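Partner and client marketing catch-up – notes

November, 10.30 start (10.40 really, link didn't work)

In: Yu-ting Yip (chair), JS, Oona, Marek, Pritam from about eleven
Apologies: Del

Notes by JS, typed as we went, shout if wrong

1. Last time's actions

Newsletter template – done, Oona. Footer still has the old phone number. Oona to fix.
Quotes from Skandness – got two, one usable. The other is three lines long and doesn't mention us.
Price page wording – not done, Marek. Carried over again.

2. Referral scheme

Scheme has been open since the spring. 144 clients emailed, 93 opened it, no idea how many read to the end. Four introductions so far, all from people we already have lunch with.

Yu-ting: the reward is dull. Money off next invoice goes to the finance team, the person who made the introduction never sees it. Marek would like a choice, either the discount or something for their team. Oona worried about gift rules at bigger clients, Skakolton won't accept anything over a coffee. Agreed to offer the choice but put the discount first. Oona to ask Skakolton what their policy says in writing.

Email also too long. Cut to five lines and one button. JS to draft, Yu-ting to sign off.

3. Case studies

Wróbel – interview done, draft with them, waiting on their legal. They want the bit about the late launch taken out. Marek says it's the best bit. Yu-ting will ring them and see if a softer verison would do.

Limar – said yes in principle, then quiet. Main contact has moved teams. Pritam knows the new one slightly, will write. If nothing by next meeting we drop it and ask someone else.

General point from Pritam – all our case studies sound the same. Problem, then us, then everybody happy. Could the client write one themselves? Mixed views. Try it once, with Skandness, they can write.

4. Mailing list

559 on the list, 81 of those haven't opened anything in a year. Marek wants them off. Oona wants one last "still want this?" email first. Went with Oona. One email, two weeks to reply, then off.

Separate list for partners? Yes, at some point. Not before the new year.

5. Client breakfast

Venue still not booked. Oona has two options, the one by the station is cheaper but has pillars. Nobody to speak longer than ten minutes, Yu-ting firm on this. No slides either (Marek objects, noted).

Invites – clients and partners together or seperate? Together. Last time they stood in two groups by the coats, so name badges without company names this time. Pritam not convinced.

6. AOB

Logo swap on partner pages – Limar's is the old one. Pritam.
Christmas cards – paper or email, ran out of time. Yu-ting to decide by herself and tell us.

Finished 11.50. Next one same time next month, JS to send the link, a working one.

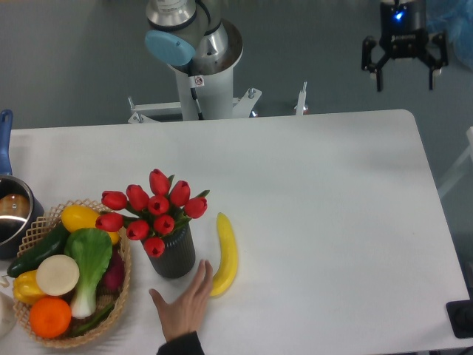

Added after the meeting – Del sent comments. Happy with item 2 but wants to see the five lines before they go out. Thinks two weeks is too short in item 4, make it three. Yu-ting fine with that, so three it is. Del can also take the Limar logo if Pritam is busy.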